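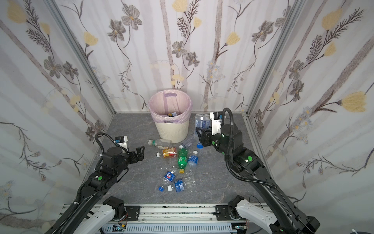 3.2 The home-built cell

Claims that a two-arm cell can be put together in a spare room and then do useful sorting deserve some doubt, and we began this build with plenty. Ours sits in a shared workshop in Skadutby. Two arms bolt to one aluminum rail, and three wallpapered panels close off the work area. Patterned walls are a harder background than the plain sheets seen in most reports, and we suspect that plain sheets flatter the results.

The task is to move empty drink containers from the floor of the cell into a lined wastebasket. We ran 147 trials in August under the Flurow controller. A trial counts as a success only if the container ends up inside the liner with both grippers clear of it. Earlier hobby reports often count a container that reaches the rim, and we see no good argument for doing so. The wrist view in Figure 4 shows how little room there is once bottle, bag and fingers share the same few inches.

Figure 4. Wrist camera view of a capped water bottle between the gripper fingers, with the liner around its lower part.
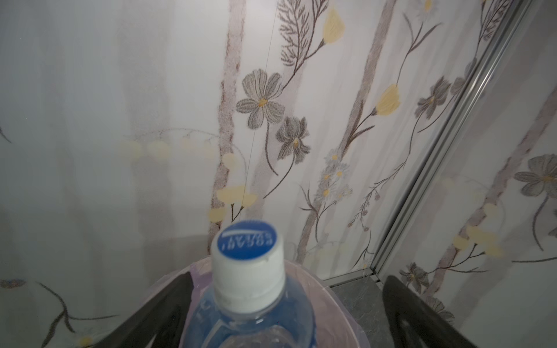
3.3 What the trials do and do not show

Of the 147 trials, 19 failed at release and 15 failed at the grasp. The release failures bother us more. Thin film clings to a finger, and the controller has no way of knowing that it has. The Worix fingertips were sold to us as a cure for this. We could not measure any difference.

Mixed piles are harder to judge. Cartons and bottles lie against each other, and the choice of a first pick was left to the operator — a fact that should lower anyone's opinion of our success rate, ours included.
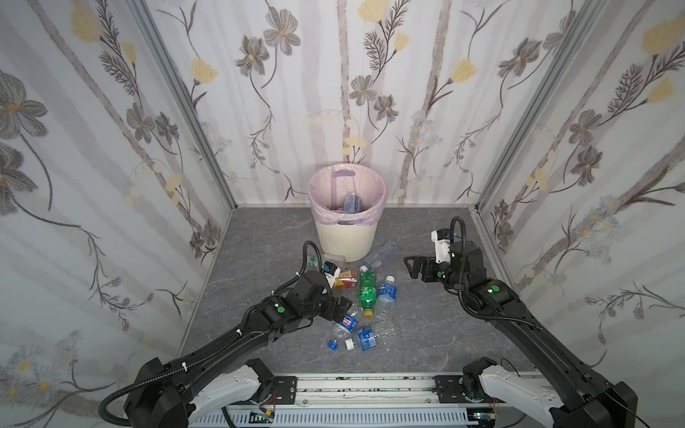 Begoña Mateos, reading a draft of this section, objected that we were still too kind to the setup: "You kept the basket in one place for every trial. Move it a hand's width and run the whole set again before you print a rate." We accept the point. The repeat runs, with the basket moved between trials, are reported in Section 4.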